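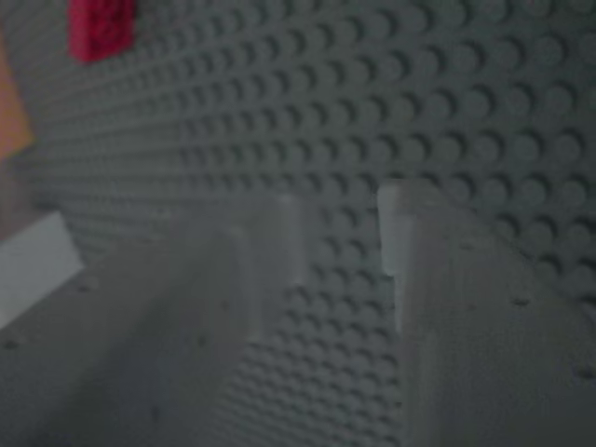 **Handout 3: Leases, rent and the price of a shed**

Bring this to the seminar. Bring a calculator too, or a phone, as long as the phone is being a calculator.

Last week we looked at who owns commercial property. This week is about how anybody decides what it is worth, a question on which valuers hold firm opinions, usually the same firm opinion as whoever is paying them. You won't need any maths beyond division. Several people panicked about this after the first session and I would like them to stop.

## 1. What you are buying

A commercial building is a box with a contract attached. The box keeps the rain off. The contract, which is the lease, sends you money every quarter. When an investor says they have bought "a lovely warehouse", they nearly always mean they have bought a lovely lease, and have possibly never been to the warehouse.

Things to look for in the lease, in the order I'd look for them:

- who the tenant is, and whether they are good for the money
- how long is left to run
- any break clause, and who can use it
- how and when the rent is reviewed
- who pays for repairs (see section 4, and bring a strong drink)

Students always want to start with the building. Resist. A handsome Victorian office let to a firm that is about to fold is worth less than an ugly one let to the county council.

## 2. Yield, and why it goes the wrong way

The yield is the annual rent divided by the price, as a percentage. If a unit lets for £12,000 a year and you pay £100,000 for it, the yield is 12 per cent. You should then ask what is wrong with it.

Turn the sum round and you get a price. Rent divided by yield gives value. So when yields rise, values fall, and every year somebody loses marks by writing the opposite. Stick it on the fridge.

A worked case. Our running example is a plain industrial unit on the Protstead estate, let to Ragnarsson, who store things in it. What things they store does not matter for the exam.

| Rent per year | Yield | Value |
|---|---|---|
| £12,000 | 3% | £400,000 |
| £12,000 | 6% | £200,000 |
| £12,000 | 12% | £100,000 |

Same box, same tenant, same rent. The owner has done nothing at all, and between the top row and the bottom has lost three quarters of the value. This is why property people go a bit quiet when the central bank has a meeting.

What moves the yield:

1. **The return on safe things.** If government bonds pay more, a shed has to pay more as well, or nobody sensible will bother with the shed.
2. **Risk.** A weak tenant, a short lease or a peculiar location all push it up.
3. **Growth.** If buyers expect rents to climb, they will accept a lower yield today. They are often wrong about this, and it is very rarely their own money. 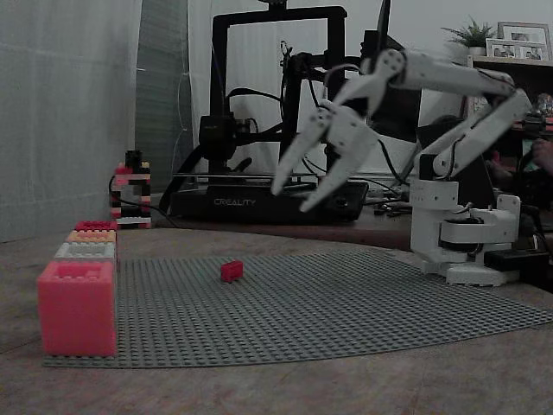

*Commercial Property for Non-Specialists | Course tutor's notes | Issued 20/10/2022*

## 3. Borrowing against it

Most buyers use a loan. Two ratios matter to the lender, and both will be in the test.

**Loan to value (LTV).** The loan divided by the value. Borrow £100,000 against the Protstead unit when it is valued at £200,000 and the LTV is 50 per cent. Comfortable. Everyone has lunch.

Now let the yield go to 12 per cent. The value is £100,000, the loan is still £100,000, and the LTV is 100 per cent. Lunch is cancelled. Nobody has missed a payment, yet the borrower has almost certainly breached the loan agreement, because most of them set a ceiling on LTV and none of them set it at 100.

**Interest cover.** The rent divided by the interest bill. At 3 per cent, the interest on £100,000 is £3,000 a year, so rent of £12,000 covers it four times. At 6 per cent the interest is £6,000 and cover drops to two. At 12 per cent the rent pays the interest and nothing else, and the owner has become an unpaid rent collector for the bank.

Work out for yourselves what happens if Ragnarsson also leave. (You don't need the calculator for that one.)

A point that muddles people: the two ratios can go wrong separately. A building can fall in value while the rent still covers the interest beautifully, and it can hold its value while a floating rate eats the rent. Lenders like to see both looking healthy. When refinancing comes round, the new lender tests them afresh at today's rates and does not care how pleasant the old lender was.

## 4. Repairs

Under a full repairing lease the tenant pays to keep the place up. Landlords adore this. At the end, the landlord sends someone round with a clipboard to list everything the tenant should have fixed, and the list is called a schedule of dilapidations. The tenant sends someone round with a different clipboard. Both surveyors charge by the hour.

The Flastholm case in your reading pack turns on this. It is a two-storey office with a flat roof, and the roof is the entire story. Read the lease extract first, then the two surveyors' reports, and try to believe that they visited the same building. For the seminar, decide:

- whether a roof that could be patched has to be replaced
- what the landlord can claim if they mean to knock the place down anyway
- whether the tenant should have had a schedule of condition attached on day one (yes; but say why)

Don't tell me what you feel about landlords. I have had a great many essays on that and they are all the same essay.

## 5. Empty space

An empty building earns nothing and still costs money: insurance, security, some heating so the pipes survive, and, after a short period of grace, business rates. Add the agent's fee for finding a new tenant and the rent-free months you'll offer to tempt them in.

That last item is where headline rents come from. Take the Lillura building, 906 square metres of office over a row of shops. The agent's brochure gives a rent that would please anyone. The brochure does not dwell on the rent-free period, nor on the landlord's payment towards carpets. Spread those over the lease and you get the *net effective rent*, a smaller and sadder number, and the one you should use.

Why not just charge less, then? Look back at section 2. Value is rent divided by yield, so the higher the rent on paper, the higher the value on paper, and the better the LTV looks to the bank. A free year is a one-off. A lower rent is there for everybody to see until the next review. I make no comment.

## 6. For next time

Read the Flastholm papers and the short chapter on rent reviews. Skip the appendix on indexation, which was out of date in August and has not improved.

Then have a go at these on paper:

- The Protstead unit is re-let at the same rent, but to a brand new company with no accounts. Which number in the table changes, and in which direction?
- A lender sets the minimum interest cover at two. With rent of £12,000 and a loan of £100,000, what is the highest interest rate the borrower can stand?
- Lillura's owner wants to refinance and the agent suggests quoting the headline rent. Write the lender's reply in one paragraph. Keep it polite.

Answers go in the tray outside the office by noon on the day of the seminar. The tray marked "Post" is for post.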